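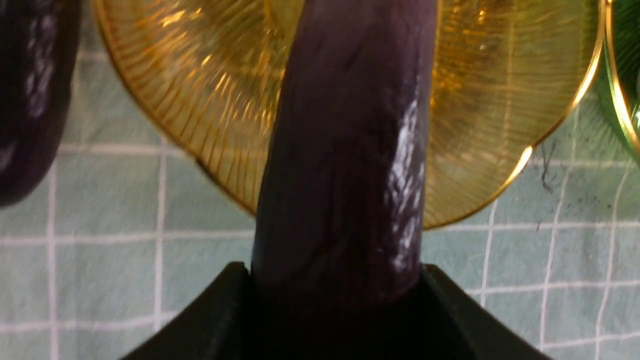

**Pool and spa upkeep: workshop notes, 2020-10-26**

Filter pressure is the first thing to read. Write down the clean starting pressure on a strip of tape next to the gauge. Backwash a sand filter when the reading is 8 to 10 psi above that number. Backwashing more often removes the fine layer that helps the sand trap dirt.

**Pump lid O-ring**

1. Switch off the pump at the breaker and open the air relief valve.
2. Lift out the ring and wipe the groove with a lint-free cloth.
3. Look for flat spots and small cracks. Replace the ring if you find either.
4. Coat it thinly with silicone grease. Petroleum jelly swells some rubbers.
5. Hand-tighten the lid. No wrench.

The Stusberg lid takes a square-section ring, and a round one will seat but draw air at low speed. Bubbles at the return jets are the usual sign.

**Pump speed**

On a variable-speed pump, 2000 rpm is enough for daily filtering in most backyard pools. Use 3100 rpm for vacuuming, then turn it back down. The Bisent controller drops its schedule after a power cut of more than a few hours – check the clock before assuming the motor is at fault.

**Test kit**

- Store reagents indoors, capped, away from the chlorine.
- Take the sample at elbow depth, well away from a return.
- Replace reagents every January, whatever is left in the bottle.
- Keep total alkalinity at 80 ppm or higher. Below that, pH drifts quickly.

Rinse the vials with pool water before filling. Tap water left in the bottom shifts the reading.

**Ladders and rails**

Pull the rails once a year and clean the anchor sockets with a bottle brush. The Gudeta wedge bolt is part 1488 in the Rater spares list. The old one can be reused if the thread is clean. Tighten until the rail stops moving, then a quarter turn more.

Rubber ladder bumpers harden in sunlight and start to mark vinyl liners. Press one with a thumbnail. If it leaves no dent, fit a new pair.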